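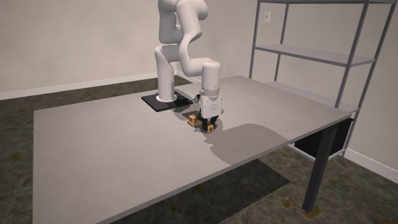 How to get your record ready for a vinyl pressing

These steps are for bands putting out their own LP for the first time. They cover the part between the final mix and the day you send everything to the plant.

1. Settle the running order

Keep each side under 20 minutes if you can. Longer sides have to be cut quieter, and surface noise becomes easier to hear. Put the loud songs near the start of a side and the softer ones near the middle of the disc, where the grooves are tighter and the top end suffers.

2. Get a separate vinyl master

Don't send the streaming master. Ask your mastering engineer for one with less limiting, the bass centred and the harsh "s" sounds tamed. When Julard did their second album, the cutting room sent side B back twice over one cymbal.

3. Export the sides

Make one WAV file per side, 24-bit, with the gaps already in place. Include a cue sheet with the start time of every song.

4. Pick a catalogue number

It goes on the spine, the labels and the run-out groove. Use the same form everywhere — DIRNAU 004 on the sleeve and DIR-4 on the label will get your order put on hold.

5. Lay out the artwork

Download the plant's own template before you start. Work in CMYK and leave the bleed it asks for. Check the spelling of every credit against your session notes.

6. Order test pressings

Play them on at least two turntables, one of them cheap. A click in the same spot on every copy is a fault in the cut or the plating. A click on one copy is probably dust or a scratch.

7. Approve in writing

Quote the catalogue number and both sides in your email. Orders approved in February usually miss the worst of the queue before Record Store Day stock ships.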